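Historical Geography, Unit 7: How regions get their names
Handout for the second half of the course
February 4, 2005
Text prepared by the course tutor

In the last unit we worked with rivers. Now we come to a more difficult thing, the names of regions. A river can be seen on the ground and two people who stand beside it will agree that it is there. A region is an idea which somebody had, and other people accepted it or did not accept it. Please keep this in mind when you read old maps.

1. Names from inside and names from outside

A name from inside is used by the people who live in the place. A name from outside is used by sailors, merchants, tax officers and neighbours. Very often the outside name is the one that is printed, for the simple reason that the printers lived outside.

The Levant is a good first case. The word comes through French and Italian and means the rising, that is, the place where the sun rises. It is a name which makes sense only if you are standing to the west of it. For a person in Damascus the sun does not rise in Damascus, it rises further to the east, over the desert. Still the word was used for centuries in trade, and it is in use today among archaeologists.

Compare Anatolia, which comes from Greek and has nearly the same meaning. So we have two regions, both called "the place of sunrise", by two groups of speakers who looked from different places. Maghreb is the contrary case: it comes from Arabic and means the place of sunset.

Task: find on your atlas sheet one more name which contains a direction. Write down from where the direction was taken.

2. Names which move

Some names begin small and become large. Asia was at first used by Greek writers for the land on the eastern side of the Aegean. Later it was stretched over the whole continent, and the first area had to be called Asia Minor so that readers would not be confused. The same happened with Africa, which was for the Romans the name of a province near Carthage.

Other names go in the opposite direction. Syria in ancient authors may cover a very wide country, wider than the present state. When you read such an author, do not draw the modern border in your head. This is the most common mistake in the written work and I have marked it many times in red.

3. Names and borders

Old regional names mostly had no exact border. A traveller knew that he was now in the Levant and some weeks before he was not, but he could not say at which stone it began. Exact lines came with surveys and treaties, and with them came the wish to have one name for each piece, with no overlap.

For the overlap question we will use the Rastora sheets, which you know from the practical class in November. Sheet 30 and sheet 103 show the same coast. On sheet 30 the regional name is written in wide letters across the sea and the land together. On sheet 103, which is later, the letters are narrow and stay inside a printed line. Think about what the map maker had to decide before he could place these letters.

4. The sea side and the land side

Many regional names of the Mediterranean were made from ships. For this reason they are good for coasts and poor for the interior. The Levant has its ports, Acre, Sidon, Tripoli, Latakia, and behind the ports the name becomes weak. The caravan people had other names, from wells, passes and tribes, and few of these came to the European maps. In the Cevlow reader, page 40, you find a short list of them. The spelling there is not regular - please do not correct it in your quotations, copy it as it stands.

Warning about Tripoli: there are two, one in Lebanon and one in Libya. In older English texts they are sometimes kept apart as Tripoli in the East and Tripoli in Barbary, but often they are not kept apart at all, and you must decide from the rest of the page.
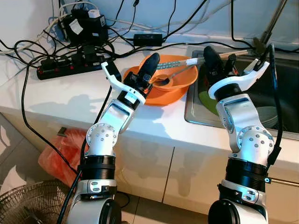

One student in the Dhillon group wrote in the margin of last year's handout that a name given by foreigners is then always a false name, and should be left out of the essay. I cannot agree fully. The name tells us little about the people of the place, but it tells us much about who was trading, who was paying and who was drawing the map. Use it, and say whose name it is. If an inside name is known, give it also, at the first mention.

5. For the essay

Choose one regional name from the Levant, Anatolia, Mesopotamia or the Maghreb. Explain where the word comes from, who used it, and how its area became larger or smaller. Use at least 2 maps of different age. An encyclopaedia article may be your starting point but it does not count as a source.

The Rundora atlas may be borrowed for one night only. Tracing paper is allowed, ink is not. Put the sheet number under every sketch, also when the sketch is small.

Mesopotamia students: the word is Greek, "between rivers", and early writers used it for a smaller area in the north. Begin from there.

Last updated: see date at top of page
Questions about this unit: course office, during opening hours
Copyright remains with the author. Copying for class use permitted.
Back to top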